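Wingate Institute Reports Method for Learning Household Tasks From Head-Level Video

WINGATE – The Wingate Institute for Applied Robotics today announced results from a research program on how robots learn long household tasks from recordings of people doing them. The method, named Ovov, divides a continuous first-person recording into short segments of hand activity and learns from each segment together with the ones next to it.

The work was carried out jointly with the Isaksson Laboratory for Machine Perception and was supported by the Pandov Foundation.

Household chores remain difficult for robot learning systems. A task as ordinary as washing a dish or a plant tray involves both hands, running water, and an object that is gripped in several ways before the job is done. The hands also hide much of what they hold. Systems trained on short, staged clips often perform well on the single action they were shown and poorly on the steps that connect one action to the next.

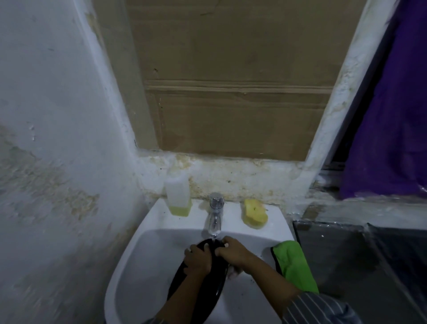 Ovov was developed using recordings made in occupied homes, with the contents and surfaces of each room left as the residents keep them. Participants received no script. They were asked to carry out chores they would have done in any case, at their own pace, including the care of houseplants, dishwashing, and the folding of laundry.

The study used 3930 recorded segments. Of these, 3000 were used for training and the remainder were held back for testing. No home that appeared in the training set was used in the test set.

For each segment, the system estimates the position of both hands, the outline of the object being held, and the point at which the grip changes. Grip changes proved to be the most useful signal. In earlier versions of the method, segments were divided at fixed intervals, and the learned model frequently confused the end of one step with the start of another. Dividing the recordings at changes in grip reduced these errors in all of the task groups tested.

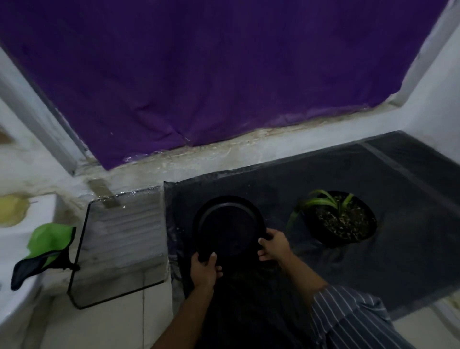
Plant care was among the more demanding task groups. Saucers and pots are often similar in color, leaves move when the pot is touched, and work may pass between a sink and a windowsill or floor within a short time. The research team found that including the segments recorded between the two locations improved the prediction of where an object would be set down.

The method was evaluated on 2 robot platforms, each with 2 arms. Both platforms were able to use the same trained model after a brief adjustment for arm length and gripper width. Performance was strongest on rigid objects with a clear rim or edge. Results for cloth and for thin plastic sheeting were weaker, and the team does not consider the method ready for those materials.

The Institute will release the segmentation software and the written annotation guide in August. Recordings will be made available to qualified research groups under a data use agreement that protects the privacy of participating households.

A second phase of the program will examine tasks performed by two people working together. Homes in the Wingate area are now being enrolled, and residents interested in taking part may contact the Institute's participant office between 9 a.m. and 4 p.m.

About the Wingate Institute for Applied Robotics
The Wingate Institute for Applied Robotics conducts research on machine perception, manipulation, and the use of robots in domestic settings.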